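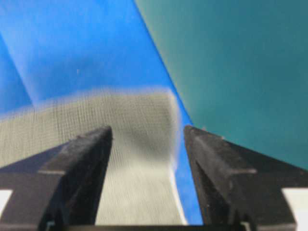
Serkville Retail Turnover Panel (SRTP)
Data card and README
Maintainer: Gopinath Gowda, Zikier
Last revised: 19 December 2024

Read this before you make a chart

The Serkville Retail Turnover Panel is a table of monthly sales figures reported by shops in Serkville. It has 2920 rows, and each row is one shop in one month. The panel covers 23 months and 512 shops. Only 70 of those shops reported in every month. If you do the arithmetic you will see how thin the rest of the panel is, and you should do the arithmetic before you quote a growth rate from it.

I took over this file after it had already been used in two slide decks and a newspaper column to say that spending in Serkville was "surging." I don't know whether spending in Serkville was surging. The file can't tell you that, for reasons set out below, and I would like fewer people to use it as though it could.

What is in the release

panel.csv: the main table
shops.csv: one row per shop, with category and district
revisions.csv: every value that changed after first publication, old and new
seasonal.csv: the seasonal factors we were asked to supply
CHANGES.txt: notes on each release, some of them mine

Columns in panel.csv

shop_id: Text. Stable across releases, with the exception of shops that changed owner. A new owner gets a new id, even if the sign and the staff stayed the same.

month: Text, year and month.

turnover: Number, in dollars, before returns. See the section on returns.

turnover_net: Number, in dollars, after returns. Blank for most shops.

source: One of "form", "register" or "estimate". If you use one filter in this whole file, use this one.

category: One of food, clothing, household, department, restaurant, other.

flag: Free text. Some earlier editor put notes here and I have not been able to decode all of them. "ok?" is the most common value. It has a question mark in the original.

Where the numbers come from

There are two routes in. Shops that use the Vureveo register software can opt to send a monthly total automatically. Those rows carry source = register. All other shops fill in a form and send it back, and those rows carry source = form. A small set of rows were filled in by Zikier when a shop missed a month, and those carry source = estimate.

The two routes don't measure the same thing. The register total includes sales tax unless the shop has changed a setting. The form asks for sales without tax, in a sentence that is easy to misread. We have compared shops that moved from the form to the register, and their turnover tends to jump in the month they switch. A jump like that has nothing to do with customers. Every month more shops switch, so the total drifts upward even if sales are flat. I suspect a good part of the famous surge is this and nothing more.

I have left the tax in. Taking it out would mean guessing at each shop's settings, and there is enough guessing in the file already.

Categories
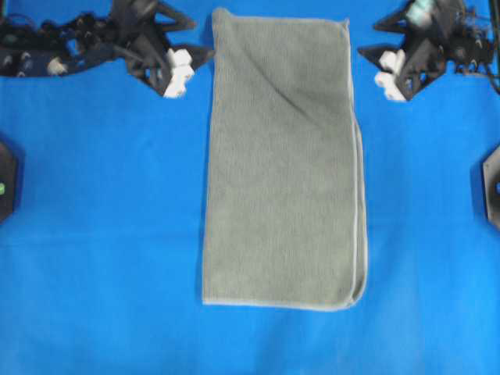

The category column was assigned from what a shop says it mainly sells, and I trust it less than any other column in the file. Sales aren't split by item. A shop labeled "clothing" might make a third of its money on bedding. Some goods also have no obvious home. Take a plain gray microfiber towel like that one, folded in half lengthwise: a department store will count it under its own line, a kitchen shop reports it as household, and a car parts store reports it as other. All three are selling the same towel. So when household goes up and other goes down, please consider that the towels may simply have been sold in a different kind of shop before you write a paragraph on changing tastes.

Restaurants are worse. The form counts takeout under restaurant, but the grocery stores with a hot counter report everything as food. I have asked for the form to be changed. It has not been changed.

The "department" category has so few shops in it that a single renovation can move the line. We don't publish shop names, but anyone who lives in Serkville will be able to guess who they are. Do not put that category in a chart by itself.

Hồ Market

The stalls at Hồ Market are treated as one shop with one id. The market office sends a single figure each month. I have never seen how it is put together. It is always a round number, and for several months in a row it was the same round number. It is kept in the panel because dropping it would remove most of the fresh food sales in the east district, and kept out of the 70-shop matched set because I don't believe it.

If you need district totals, run them with and without Hồ Market and report both. If the two stories differ, you have learned that your result depends on one office and its rounding.

Returns

Turnover is recorded before returns. This flatters December, when people buy things, and hides the weeks after, when they bring them back. The turnover_net column was supposed to fix this. Few shops fill it in, and the ones that do are larger and have better bookkeeping, so a net series built from them tells you about large shops with good bookkeeping.

Seasonal adjustment

We include seasonal factors because people kept asking. I advise against using them. Twenty-three months is less than two full years, which means that one calendar month has been observed only once. The factors for that month are borrowed from the unadjusted national pattern by a method that an earlier editor described in CHANGES.txt as "reasonable." Nothing in the notes says how it was tested. I could not reproduce two of the factors from the published inputs.

A seasonally adjusted figure looks more serious than a raw one. It carries a decimal place and a phrase that readers have learned to respect. With this file the adjustment adds noise and takes away your ability to check the number against anything a shopkeeper would recognize. Compare a month with the same month a year before, in the matched set, and stop there.

Prices

All figures are in current dollars. There is no local price index for Serkville, and applying a national one to six home-made categories is not something I will do on your behalf. If turnover in food rose, it may be that people bought more food or that the same food cost more. The file has no opinion on which.

Revisions

Values are revised for three months after they first appear, and sometimes later if a shop writes in. Most revisions are downward for register rows and upward for form rows. The first published month is therefore a poor guide to the final one. I keep all old values in revisions.csv, and I would encourage anyone who has written about a first release to look up what became of their number.

Missing months

A shop that stops reporting may have closed, moved, lost the form, or got tired of us. The file doesn't separate these. Shops that are doing badly are probably less keen to tell us, which would push the average up, but I can't prove it from the data and neither can you. There is no column for closure. One was planned.

The estimate rows carry the last reported value forward. That is all the method is. Earlier notes call it a "model." Drop these rows unless you have a good reason to keep them.

Suggested use

Checking that your code can handle a messy unbalanced panel.

Teaching people about matched samples, source changes and revisions.

Rough year-on-year comparisons in the matched set, for all categories combined, with the tax issue stated in the text and not in a footnote.

Uses I would argue with

Any claim on the total size of retail in Serkville. The shops chose themselves.

Any claim on a single category in a single month.

Ranking districts.

Forecasts. Someone sent me one with a confidence band so narrow it was hard to see on screen. I asked what it had been fitted to and was told "the adjusted series."

Common query 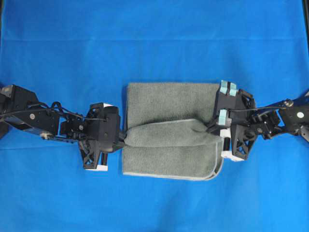 Can I add up the turnover column to get total sales for a month?

You can add it up, but the sum is only the total for shops that happened to report that month. The number of reporting shops changes from month to month, so a rise in the sum may mean more forms came back. Use the matched set if you want to compare two months, and exclude the estimate rows.

How to load it

The files are comma separated, UTF-8, with one header row. Read shop_id as text or you will lose the leading zeros and your joins will fail without an error. Blank means missing. A zero means the shop told us zero, except in the first two months, where zero can also mean missing. I have corrected the ones I was sure of.

The matched set is marked in shops.csv by matched = 1. Please use that column and don't rebuild the set yourself from row counts, or you will pull Hồ Market back in.

License and credit

Free to reuse with credit to Zikier. If you publish a figure, name the release and say whether estimate rows are included. Vureveo supplies the register totals under a separate agreement and has not reviewed this card.

Reporting problems

Write to Gopinath Gowda at Zikier with the shop_id, the month, and the value you think is wrong. Tell me how you know. "It looks too high" describes a large part of the file and I can't act on it. A copy of a sales summary, or a note from the shop, is enough to get a row reopened, and the change will show up in revisions.csv with the next release.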